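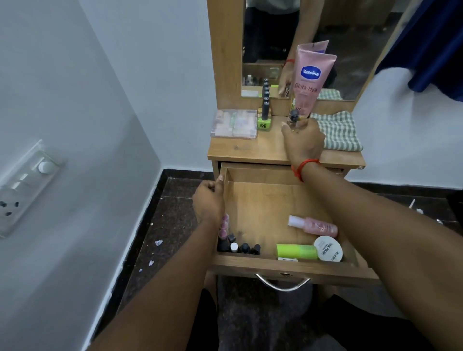 Your questions about letting a room with me

I rent out the two upstairs rooms at Clanerico, and these are the things people write to me about most. If yours isn't covered, drop me a line!

Are the rooms furnished?
Yep. You get a bed, a closet, a chair and a dressing table with a mirror. Sheets and towels are on you (I'm picky about mine, so I figure you are too).

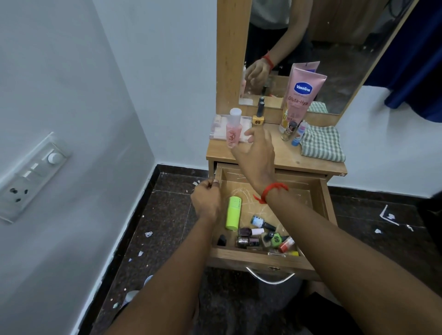
The dressing table, drawer open.

Can I bring my own furniture?
Small stuff, sure. Bontu Yilma brought an armchair and a very large fern and we made it work. Just ask me before you rent a van, the stairs have a nasty turn in them.

What's the shortest stay?
Two months. I tried weekly lets one April and spent the whole month washing floors, so never again.

How much is the deposit?
One month's rent. You get it back within 10 days of moving out, minus anything we've agreed on together.
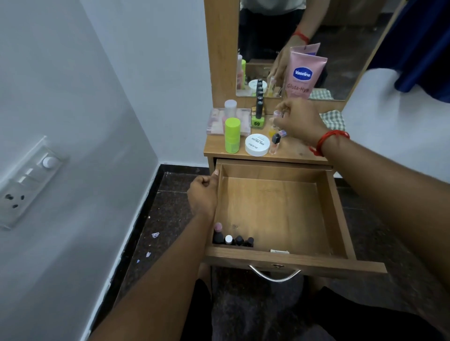

2 min read

Is there a fee for the laundry?
Nope, it's in the rent. Please don't run the machine after 10 at night, though. Gerd Lenz has the room next to it and he's up at 6.

Can friends stay over?
Of course! A night or two is no big deal. Longer than that, let me know and we'll talk about the water bill.

Do you allow pets?
Fish, yes. Cats and dogs, sorry, no. My own dog thinks she owns the hallway and she won't share it.

How do I get a key cut?
Ask me and I'll order one. It costs $40 if you lose the front door key, and the room key is cheaper.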